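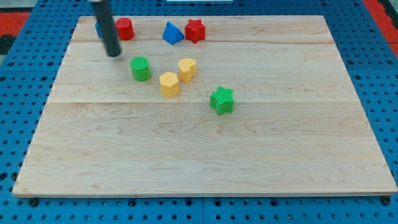

Wilto Toy Library is looking for a Saturday-style sorter, except the shifts float and there's no uniform. You'll check returned sets, wipe them down and get every piece back in its proper tub. Most of it is shapes: a red star, a yellow heart, a green cylinder that some child has sworn is a cake. If you can tell a hexagon from a pentagon before coffee, you're ahead of our last intake.

Casual, 10 hours a fortnight, starting in September. Working with Children Check required. Patience with glitter preferred.

Send a short note to Tiina Honkanen at the front desk and tell us your favourite colour of block. There is a wrong answer.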